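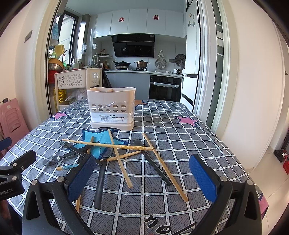
Brorketti

Task and grasp planning for cluttered table-top work

Brorketti is a planning and perception package for parallel-jaw grippers working on flat surfaces at close range. It takes colour images from a camera fixed near the fingers, builds a short-lived model of what lies on the table, and returns an ordered list of grasps with approach paths. It was written for thin, long items that lie across one another: cutlery, chopsticks, pens, hand tools, brushes.

The package runs on an ordinary Linux workstation with a supported graphics card. It does not need a depth camera, although it will use one if the driver is present.

Current release: 5.2
Licence: per workstation, with a site licence on request
Supplied by: Pukau Software, Lemstead

What it does

Most grasp planners score each candidate grasp on its own. This works for boxes and cups. It works badly for a heap of spoons and chopsticks, where the best-looking grasp is often on an item held down by two others. The arm then lifts three things, drops one, and the model of the table is out of date.

Brorketti works out the overlap order first. Each long item is fitted with a centre line and a width. Wherever two centre lines cross, the crossing is classed as over, under or unknown. The result is a graph, and the planner removes items from the top of it downwards. Unknown crossings carry a cost, so the planner prefers a clear item over a doubtful one but will still take the doubtful one when nothing else is left.

The graph is rebuilt after each pick. Nothing is carried over from one pick to the next except item identities, and those only where the match score is above the limit set in the task file.

Modules

Segment
Finds items and splits them into instances. Thin items are treated as curves with width, which keeps a chopstick as one item when something lies across the middle of it. Up to 32 instances are held at once. Beyond that the module reports OVERFULL and plans on the instances with the best scores.

Background
Learns the work surface. Printed tablecloths, grid lines, lettering and other flat decoration are a common source of false items, and a straight printed line can look very like a stick. The Background module keeps a surface map and marks any candidate whose edges cast no shading and continue the surface pattern. The map can be learned from a bare table or built up during work as items are removed. The second way takes longer to settle. On plain surfaces the module can be switched off.

Order
Builds the overlap graph described above. It can be run alone, for users who have their own segmentation and only want the ordering. Input is a list of polylines with widths, plus the image.

Grasp
Proposes jaw positions along each free item and scores them on finger clearance, distance from the balance point and approach angle. The balance point of a spoon is taken from its outline, with a correction for the bowl. Transparent and translucent bowls are accepted, but the outline is less certain and the module widens its search along the handle to compensate.

Place
Plans insertion into an upright container such as a cutlery holder. The rim is fitted as a rounded rectangle or an ellipse. Holes in the side wall are ignored. The item is turned so that its long axis is within 5 degrees of vertical before it crosses the rim. Bowls can be set to go up or down per item class.

Monitor
Compares the expected and observed view after each step and raises one of four states: CLEAR, SLIPPED, DOUBLE or LOST. DOUBLE means that more than one item left the table. The default response is to lower to the pick height, open and replan.

Finger model

The gripper's own fingers are nearly always in view, and they move with the camera. Brorketti masks them from a finger model, so that pads, screw heads and arms are never taken for items on the table. The mask changes with jaw opening.

Models for straight and curved fingers are supplied. Other fingers can be added with the fingermask tool, which needs a set of images over the full jaw travel against any plain background. Pad texture matters more than shape here. Very smooth pads reflect the surface and give a ragged mask, and a textured pad gives a steady one.

Fixed parts of the mount that show at the side of the view are added as a static mask. Printed lettering on the mount should be inside the mask with a margin of a few pixels, as the text is otherwise picked up as a set of small high-contrast items.

Working from demonstrations

Release 5 added import of hand-held gripper recordings. A recording is converted to a jaw path in table coordinates, cut into picks and places, and stored as a set of preferences. The planner does not replay these paths. It uses them to weight its own candidates: which end of a spoon to hold, how steeply to come in, which items to leave until last.

A useful set for one task is 156 recordings or more. Smaller sets will load, but the weights are held close to the defaults. There is no gain that we have been able to measure above 500 recordings for a single table and container.

Recordings made in furnished rooms are accepted and are preferable to those from a bare test bench. The table plane is found from the surface pattern and the lower part of the view. Anything beyond the table edge is left out of the item search by default. Users who need reach into the background can set scope = full, at a cost in planning time.

Points to watch when recording:

Keep the jaws fully open at the start of each pick. The converter uses this to find the first cut.

Let the view rest on the table for a moment before moving in. Motion blur on thin items leads to broken centre lines.

Window light is acceptable. Strong light from behind the container darkens its near side and can hide the rim.

Labels on the container may be left on. The Place module fits the rim only.

Task file

A task is a short text file. The one below moves all cutlery on the table to a holder, leaving long items to the end.

task = clear_to_holder
surface = patterned
background.learn = during_work
segment.max_instances = 32
order.unknown_cost = 0.4
grasp.classes = chopstick, spoon
grasp.defer = longest
place.container = upright_rect
place.tilt_limit = 5
monitor.on_double = lower_and_replan

Lines may be in any order. Unknown keys stop the loader with an error, a change from release 4, where they were skipped without warning. Old task files should be run through taskcheck before use.

Interfaces

Python and C++ libraries, both supplied with headers and worked code
ROS 2 nodes for each module
Plain socket interface, JSON messages, for controllers that cannot host either of the above
Log export to the Salazar viewer

Salazar is a separate free download. It shows the overlap graph beside the image and steps through a run pick by pick. Most faults reported to us as bad grasps are found, when the log is opened in Salazar, to be a crossing classed the wrong way round. The viewer lets the user correct the crossing and save it to a training set.

Requirements

Linux, 64-bit
Graphics card with a supported compute driver
Colour camera, global shutter preferred
Camera calibration file in the usual OpenCV form
Parallel-jaw gripper with position feedback

Rolling shutter cameras can be used if the arm stops before each image. Set capture.wait = true.

Limits

The following are known and are not expected to change in this release.

Items of the same colour and finish lying side by side, touching along their full length, are joined into one. Two black handles at a small angle are usually separated; two black handles in parallel are usually not. The Monitor module will report DOUBLE after the pick.

Items that pass beneath a finger at the start of planning are only partly seen. The visible part is kept as a stub and is not offered for grasping until the view has moved.

Patterned ends or bands on chopsticks may be split off as separate short items on the first image. They are normally rejoined on the second -- the check is that the two parts share a centre line and a width.

Glossy dark bowls on a pale surface can be given a balance point too close to the bowl. The effect on the grasp is small with textured pads.

Soft containers are not supported by Place. Nor are containers that move when touched, unless the user supplies an update from another sensor.

The package has no safety function. Force limits, speed limits and guarding remain with the robot controller.

Changes in 5.2 (April)

Surface map now survives a change of lighting without a full relearn
Stub handling for items beneath the fingers
Rounded rectangle added to rim shapes
taskcheck reports line numbers
Fixed: LOST raised in error when the last item on the table was picked
Fixed: fingermask failed on jaw sets with unequal pads

Ordering and support

Licences are issued against a workstation identifier, which the installer prints on first run. A trial licence has all modules and stops after 500 planned picks. Task files and surface maps made under a trial can be kept.

Technical questions go to Gudrun Fagerlund at the Lemstead office. Please attach the log, the task file and the calibration file. Image sets are helpful but large -- ask for an upload address before sending them.

Related pages: Salazar log viewer | Finger model library | Release 4 to 5 migration notes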